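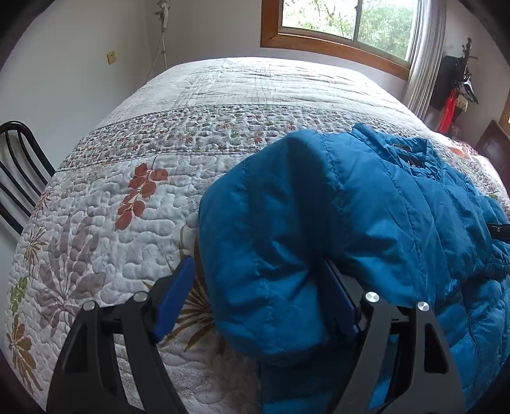
Folding a puffer jacket on the bed – a thread

1/ I get asked about this one every September, when the winter bin comes out from under the bed. Puffer jackets are slippery, they spring back open and they take up half a drawer. I fold ours the same way each time now and I'm writing it down in one place.

2/ Use the bed. I tried the kitchen table for years and the jacket slid off one side while I was working on the other. A quilted bedspread has enough grip to hold the fabric still. Ours has leaves printed all over it and is old enough that I don't mind putting coats on it.

3/ Empty the pockets first. I found two bus tickets, a hair tie and a lip balm in the last one. The lip balm had been through a summer in storage and I had to wash the pocket lining by hand.

4/ Check the label before you put anything away. If the jacket needs a wash, wash it now. Old sweat and sunscreen on a collar turn yellow over a few months and then you're scrubbing in October when you need to be wearing it.

5/ Ours is blue, quilted, smooth on the outside. Smooth ones are the worst to fold. Matte ones stay where you put them.

6/ Zip it all the way up. I skipped this for a long time. A zipper left open lets the two front panels go their own way and you never get a flat edge to work from. If there are snaps over the zipper, close the top one and the bottom one and leave the rest.

7/ Lay it face down, hood or collar away from you. Smooth it from the middle out with flat hands. Don't press hard. You're only getting the big folds out.

8/ Now the sleeves, and this is where most people lose patience. A padded sleeve is a tube of air. If you fold it over straight away it fills up and rolls back off. Squeeze it first, starting at the shoulder and moving down to the cuff, so the air has somewhere to go.

9/ Then bring the sleeve across the back, as flat as it will lie. Do the same with the second sleeve on top of the first. If the jacket is a small size the cuffs will reach past the opposite side. Turn them back in.

10/ Traian Avram asked me last year why I don't just tuck the sleeves inside the jacket. I've tried it. It makes a lump in the middle and the lump decides how the whole thing folds. Works fine for a rain shell, less well for anything with padding.

11/ Fold the two sides in so you have a long strip as wide as the collar. Kneel on the bed if you need to. Start from the hem and roll up toward the collar, slowly, leaning on the roll as you go. You'll hear the air coming out. If you hear nothing you're rolling too fast and trapping it.
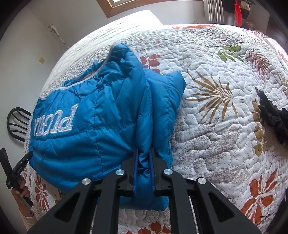
12/ If it puffs up halfway through, unroll it and start again from the hem. Takes a minute. Forcing a bad roll gives you a fat one that pops open in the bin.

13/ Go easy on any decoration. Jackets with studs or stones or a printed name across them should be rolled so that part ends up on the inside turn, with a thin cotton cloth laid over it. An old pillowcase is fine. I lost a few stones off a sweatshirt by letting it rub against a zipper all summer, and the glue I bought to fix it dried cloudy.

14/ Same with gathered hems. Flatten them with your fingers before the first turn or the crease stays in until you've worn the thing for a week.

15/ Holding the roll shut: if the jacket has a hood, turn the hood back over the finished roll like a pocket. No hood, use a wide strip of fabric tied once. I use strips from a worn-out sheet. Rubber bands leave a line across the padding, and they go brittle and stick to the cloth.

16/ Someone will ask about vacuum bags. I own 3 of them, the Landeg kind with the flat valve. They're good for blankets. I stopped using them on coats after one down jacket came out with hard clumps that took the dryer on low and a couple of clean tennis balls to break up. If you're moving house and it's only for a few days, go ahead.

17/ For storage I use a fabric bin with a lid that slides under the bed. Heaviest coats on the bottom, puffers on top. If the lid won't close without sitting on it, take one jacket out. They'll lose their loft packed that tight.

18/ Write what's inside on a piece of masking tape and stick it to the end of the bin that faces out. Size too, if it's kids' stuff. I have opened the wrong bin on a cold morning at 6 a.m. more than once.

19/ Things I don't put in with them: dryer sheets (the smell stays for months), mothballs (same and worse), and anything with Velcro unless the Velcro is closed on itself. Velcro will pull threads out of quilted fabric.

20/ When you take a puffer back out, shake it from the hem, hang it on a wide hanger and leave it overnight. It'll look flat and sad at first. By morning most of it has come back. If not, dryer on low for 10 minutes, if the label allows it.

21/ Replies so far: Irina Gavrilă folds hers in quarters and stacks them on a closet shelf. If you have the shelf, do that. It's easier on the jacket than rolling. I have one closet and it's full of other people's shoes.

22/ Heriberto Echeverri wants to know if this works for long coats, knee length or below. Yes, but fold the bottom third up first so you're starting with something the length of a normal jacket. Otherwise the roll gets too thick at the end and the collar won't sit flat.

23/ And for the person who asked about the bedspread, I don't know the brand. It came from my aunt's house and there was no tag on it. Machine wash cold, line dry. The wavy stitching puckers if it goes through the dryer – I did that once and it took two more washes to relax.

24/ Next is snow pants. Those have suspenders, and I haven't found a good way to do the suspenders yet. If you have one, put it below and I'll try it on ours this weekend.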